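Carex: grasping from the wrist view, in simulation

Gallery page, Pleveck group. Posted 21 December 2018 by Lies Van Acker

Carex is our method for choosing a grasp from the wrist camera alone. It gets no depth map and no object models, only the rendered view over the gripper and the current finger opening. From that it scores a set of candidate moves, takes the best one and looks again.

We train it entirely in simulation, on scenes built with our generator, Pramix. Pramix picks scanned and modelled objects without regard to whether they belong together, places them over a textured surface and lets the lighting vary. The test set has 320 scenes, none of them used in training. Amber Verbruggen wrote the generator and most of the scoring code.

The pictures are renders from the wrist view. Click for the larger versions.

Crowded views

A dark brown skull just above the open fingers, with driftwood and a cartoon disc to the right. Overlaps like these are hard for the scorer - the outline of one object runs straight into the next.
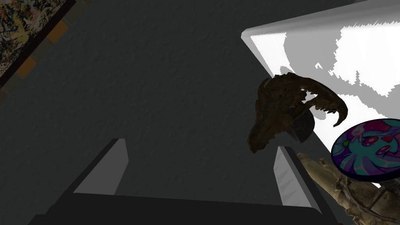 Sparse views

With few objects near the fingers, the first moves matter more than the grasp itself. The method has to travel before it can close, and it may take up to 49 moves before we stop the attempt and record a failure. Most of the early versions wasted moves here, drifting sideways over bare surface. Adding the previous view as a second input cured most of that.

Fingers open over the mottled grey surface, nothing between them. The large dark sphere is further off, with a thin blue and violet disc seen edge-on at its right side.

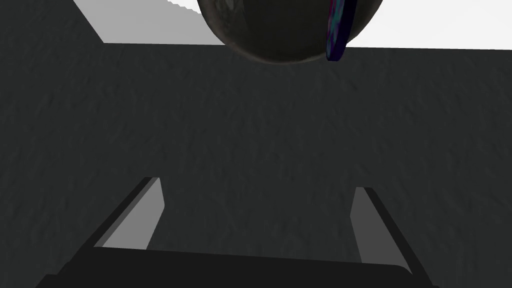
Why not use depth as well?

The arm we want to run this on has a plain colour camera at the wrist, and we wanted training and use to match. Van der Linden tried a depth version in March. It did better on matt objects and worse on shiny ones, and we have not taken it further.

The scene files and the scoring script are on the downloads page. Scenes made with Pramix version 1 will not load in version 2 - please convert them first.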